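Home Rooms Prices FAQ Find us Contact

Plutside Lodgings - your questions

Answers to the stuff we get asked most. Anything else, ring Manouchehr Ebrahimi at the office, before 11 if poss.

How long can I stay?
One month minimum. No upper limit. Longest so far is a lady in Rodmont House, came in 2000 and still with us.

What's the deposit?
100 to hold the room, rest when you pick up the keys. Comes back to you within two weeks of leaving, less any damage. 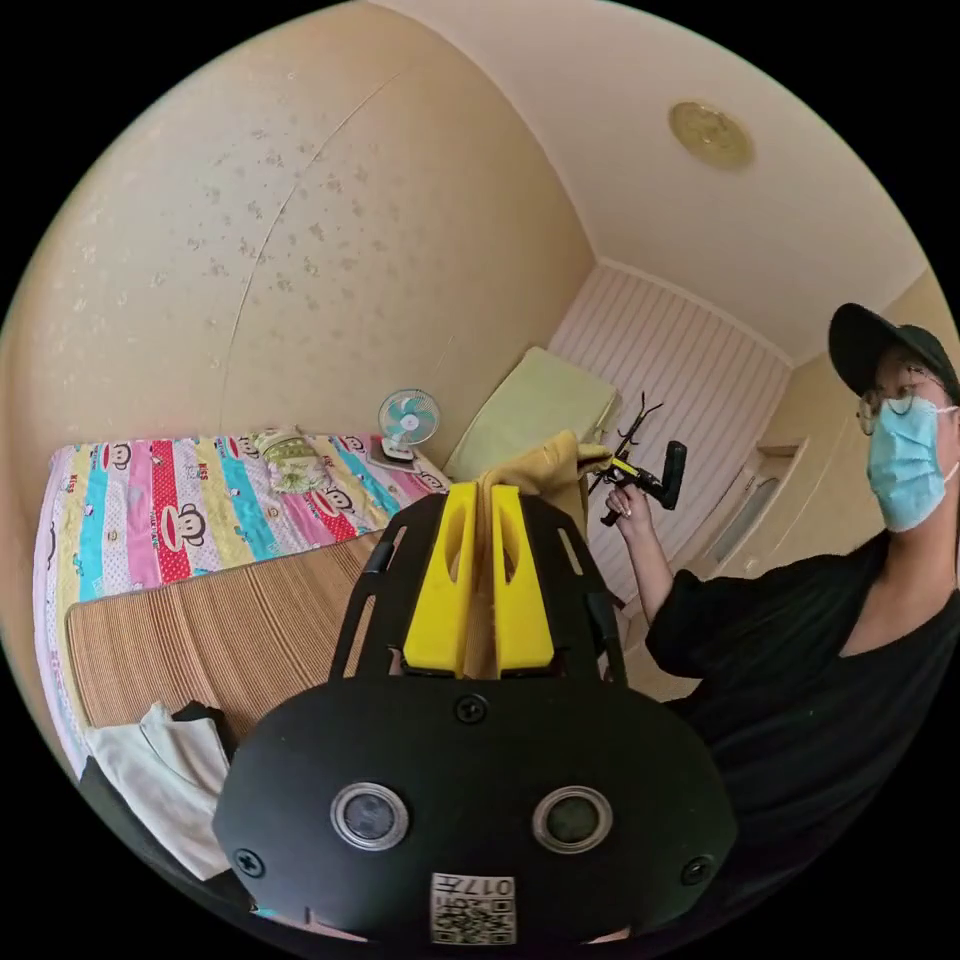

Are bills included?
Water, heating and wifi are in the rent. Electric is on a meter in Rodmont House only - cards from the shop downstairs.

Can I bring my own furniture?
Small things fine. Ask first for beds and wardrobes, the stairs at Skolberg House are narrow and we've had a matress stuck on the landing overnight.

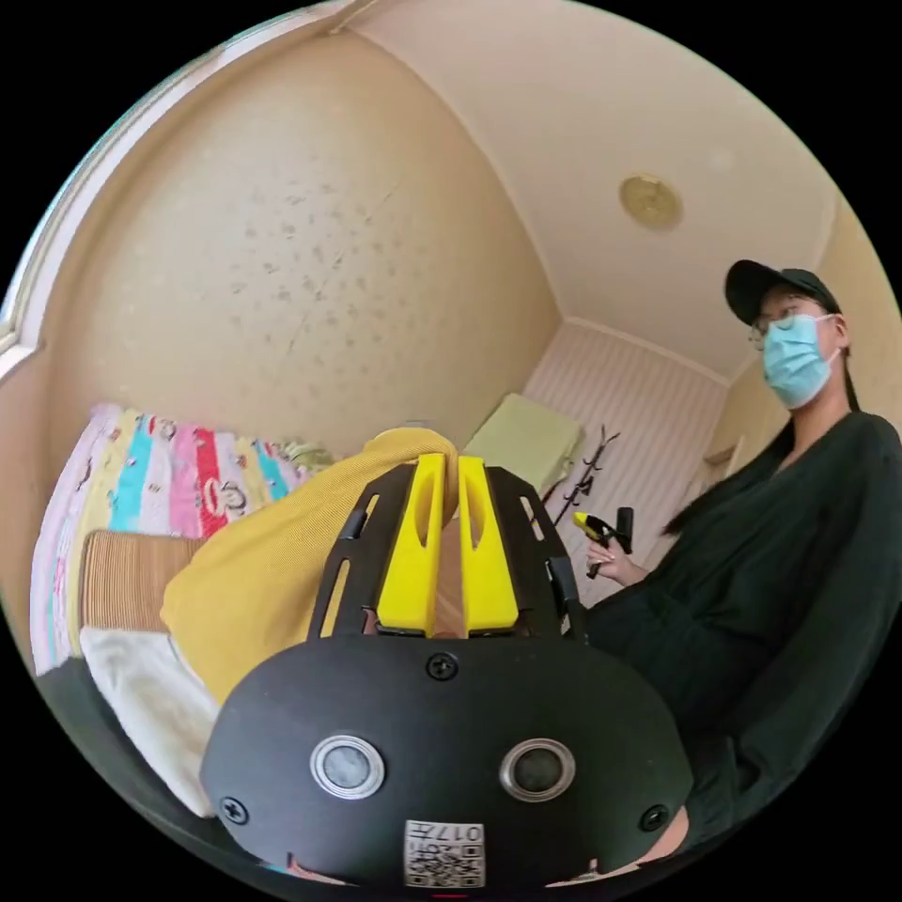
Same goes for fridges. One per room, small, and tell us so we can check the socket. No heaters please.

Is there parking?
Street only, permit from the council. Free after 6pm. Bikes in the yard, bring a decent lock.

How do I give notice?
Four weeks, in writing. Email is fine. Text isnt.

Can friends stay over?
Couple of nights, yes. Longer - ask.

Related
Fallahi Court: rooms from July
Moving in checklist
Laundry times, Skolberg House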